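Skollum Towel Folding – notes on the gripper stall fault

README, last revised August 2018

Welcome, and thank you for taking the time to read this before you load anything. The set holds 2,453 episodes of two small arms folding towels at our Grarkusstead bench, and we are fond of it, but it has a fault running through part of it that you really should know about.

In 381 episodes one gripper stalled while it was closed on the cloth. The servo kept pulling, got hotter than it should, and then shut itself off, so the arm above it sagged and the log went on reporting the last good position as if all were well. We missed this for longer than we like to admit.

Those episodes carry the flag stall=1. Please leave them out of training unless failures are what you are after – they are quite good for that! 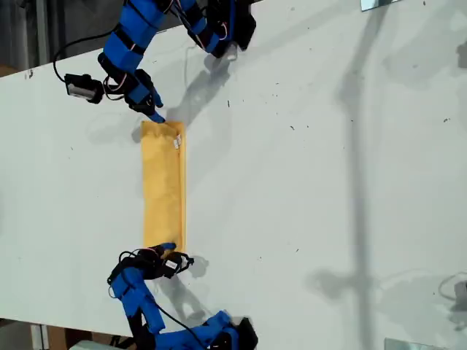 The Makris driver now cuts the current after 50 failed reads in a row, and the Juvitz logger writes a blank instead of repeating the old value. If you run similar arms, keep your fingers clear when a servo drops out, and let it cool before you touch the housing.

Episodes from 1,164 onward use the new driver.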